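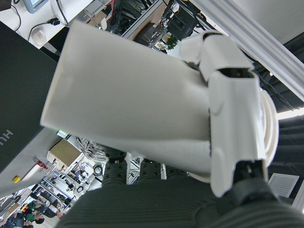 Figure 3. Wrist view with a large flat white item held in the hand, Murkby workroom.

4.2 Big flat things

I'll admit I thought this would be the easy part. When we drew up the list of chores for the Enau trials, I put the flat items near the top, under "should be fine", and saved my worrying for cloths and carrier bags. A flat box has no floppy bits. It doesn't roll away. You get hold of it, you carry it over, you put it down. My mum could do it while talking on the phone, and she often does.

The trouble starts with what the hand can see. Figure 3 is the view we kept running into: the white item fills most of the middle, and the rest of the room has to fit in around it. You can still make out shelving, a desk chair and a few people over in the bottom corner, but the part of the room the robot most needs to look at is usually the bit straight behind whatever it has picked up. The item is also tilted, and so is everything else, which is normal for a wrist view and quite hard on software that learned about rooms from level photos (ours did, mostly).

Colour didn't help us either. We have a white hand holding a white item, and our first edge finder now and then decided that the two were one object. It would then plan a path for something far wider than the real thing and refuse to go through gaps that were perfectly roomy. I spent a good part of October on this — far too much of it, looking back — before we gave up on edges and let the finger pads tell us where the item stopped. The pads are ribbed, and they press on whatever they hold, so they know a fair bit that the camera doesn't.

We ran 1,000 lifts of flat items at Murkby and another 100 at the Birgate shop, where the aisles are narrower. I'm not going to pretend the two sets can be compared directly. The staff at Birgate were working the whole time, things got moved, and some of the items were heavier than anything we had trained on. What I can say is that the lift itself was rarely what went wrong at either site. The robot closed its fingers and up the item came. The bad moments came later, during the turn, when a far corner that the robot couldn't see swung out and caught on a shelf.

A person deals with this without thinking. You pull the box in close, or you lift it over your head, or you walk sideways like a crab. Our robot had none of those tricks at first. We added 2 of them by hand, the pull-in and the sideways walk, and both made it slower but a good deal less clumsy. The Guthrie planner, which we used for all the arm movement, copes well with the pull-in. It is less happy with the sideways walk, and we had to cap the speed to stop it wobbling.

So can it do this chore yet? In a tidy room with wide gaps, I'd say yes, and I'd be happy to leave it stacking boxes while I made a cup of tea. In a back room on a busy morning, no. I'd want to be standing there. The training set had around 3,000 clips in it and hardly any of them showed a carried item bumping into something, so the robot had very little idea what a bump felt like or what to do next. Mostly it just kept pushing. Section 4.3 covers what we did about that, starting with the soft stop.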